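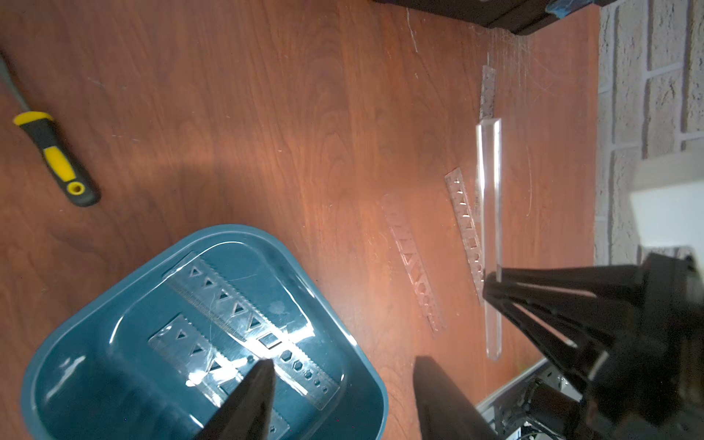

Free Notes, Paid Answers: Normand Lemieux on the Prornance Revision Packs

May 7, 2025

The first thing Normand Lemieux wants me to know is that the packs are free. He says it on the phone, he says it again when we sit down in the Gredov office, and it is printed on the mug he hands me. I had downloaded four of them the night before. Three opened. The fourth wanted my email address, my year of birth and the date of my exam.

"That's so we can send you the right material," Lemieux says. "If you're sitting database systems in June, you don't want reminders about networking."

I ask whether I would get the file if I left the box empty. He thinks about it. "You'd get the first half."

Prornance has been putting out revision notes for computing students for 6 years, mostly for people at colleges where the set textbook costs more than a week's rent. There are 180 packs on the site. Each one is meant to cover a single paper, and each ends with a page of "likely questions", the part students pass around and the part I came to ask about. Where does the word "likely" come from?

"We look at past papers and we look at the syllabus," he says. "If normal forms have come up every year, we say normal forms are likely. A teacher would tell you the same."

A teacher would, for nothing, and would probably add that you should read the rest of the chapter as well. The pack doesn't. It gives 17 topics and a small flame beside the hot ones. I put it to Lemieux that a nervous student with three days to go will see the flames and skip everything else.

"Some will. I can't sit next to them."

What about the claim on the front page, that 80 per cent of the likely questions appeared in last year's papers? He is pleased I brought it up. The figure was worked out in April by comparing the packs with the papers, he says, and a match was counted whenever the topic was the same. So a pack that says "recursion" scores a hit if the paper has a question on recursion? "Yes." Any question at all? "It's a topic match. We say that in the small print."

I went looking for the small print afterwards. It is on the help page, under refunds.

Lemieux taught programming for a while before all this, and he is easier to believe when he talks about that. He remembers photocopying his own notes because the class was sharing two copies of the book. "They weren't lazy. They'd come in having read somebody else's chapter over their shoulder on the bus. I typed up what I had and put it online, and by the end of term I was getting messages from people I'd never taught." Those first notes are still on the site. I read the ones on pointers and they are good, plain and a bit grumpy, with the worked examples done in full and a warning about a mistake I used to make myself. The newer packs read differently. The one on operating systems explains deadlock twice, in nearly the same words, and gives two different answers to the same scheduling exercise.

"Which two?" he asks, and writes it down. As I write this the page hasn't changed.

Then there is the matter of other people's books. Several sites offering free notes are really offering scanned textbooks, and Lemieux is keen to put some distance between himself and them. "We never host a book. Never have." Väisänen, the publisher whose introductory programming title is on half the reading lists, wrote to Prornance last year over a set of exercises that followed the book's closely, down to the names of the variables. The exercises came down. Lemieux calls it a misunderstanding with a contributor. I ask if contributors are checked now. "They sign a form."

The money comes from Trulus, the paid answer service. Every pack leaves some of its exercises without solutions, and the link at the bottom takes you to Trulus, where the solutions are. Until I asked, I hadn't understood that the two are owned by the same company. Lemieux doesn't think this needs spelling out. "It's in the footer. People know somebody has to pay for the servers."

Do the free packs leave out more answers than they used to?

"They leave out the harder ones."

I had counted, on the train, and the oldest pack I could find had every answer in it. He nods at that and says it was a shorter pack.

We finish with the question a student would ask, whether it's worth using the thing. He says to start early, do the exercises on paper and treat the flames as a guide. It's sound advice, and I suggest he might put it on the front page, where the 80 per cent is now. He laughs and says he'll mention it to marketing.

My exam reminders have started arriving, one every morning. I gave a false date, and they are all for networking.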